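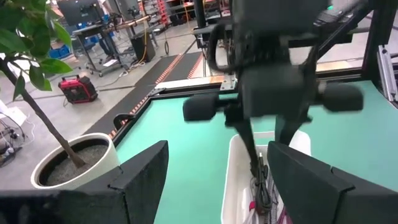

Hatine Press Office
Corporate Communications

HATINE TO CLOSE DORMANT ACCOUNTS AFTER REVIEW FINDS FORMER STAFF KEPT ACCESS TO COMPANY EMAIL

Hatine, the account security firm, has today published the results of a review into how small and medium-sized businesses deal with the logins of people who have left. The review covered 119 firms, all of them customers of the Farnex payroll and staff records service, and was carried out with their written consent.

In 40 of the firms, at least one former member of staff could still sign in to a work email account 30 days after their last day. In nine, a former member of staff still held administrator rights, which would have allowed them to reset colleagues' passwords, read shared mailboxes and create new accounts.

The review found no sign that any of these accounts had been misused. Every firm concerned was told privately before publication, and all of the administrator accounts have now been closed.

“An account that no one is using is also an account that no one is watching,” said a Hatine spokesperson. “If its password has been used on another website and that website suffers a breach, a criminal can sign in and stay signed in for months. The person who would normally spot a strange message in the sent folder left the company last spring.”

Most of the firms had a written process for leavers. The gap usually appeared between departments: the personnel team recorded the leaving date, payroll acted on it, and the request to close the email account was either sent late or sent to a mailbox that was itself no longer read. Contractors and seasonal staff were the groups most often missed, as many of them did not appear on the payroll at all.

Shared logins were a further concern. Where several people used the same password for a supplier's website or a social media account, it was rarely changed when one of them moved on.

From April, Hatine will offer a free account check, named Andside, to all Farnex customers. Andside compares a firm's list of current staff with its list of active logins and sends the firm a weekly report of any that do not match. The report is delivered each Friday. Andside does not read the contents of emails or files, and it does not close an account without the approval of a named person at the customer's firm.

“We asked for a check that a small office could run without a technical team,” said a spokesperson for Farnex. “Our customers already tell us when somebody leaves. It makes sense for that information to reach the people who look after the logins on the same day.”

Hatine advises all employers to:

- set a closing date for every account when notice is given
- keep contractors and temporary staff on the same list as permanent staff
- change shared passwords whenever a person who knows them leaves
- require a second sign-in step for all administrator accounts

The full findings are available on request from the Hatine Press Office. Individual firms are not identified in the report.

ENDS

Notes to editors

Hatine provides account monitoring and sign-in protection to employers. Andside is a Hatine product.

The review method was checked independently by Varghese, a data protection consultancy, which had no part in choosing the firms.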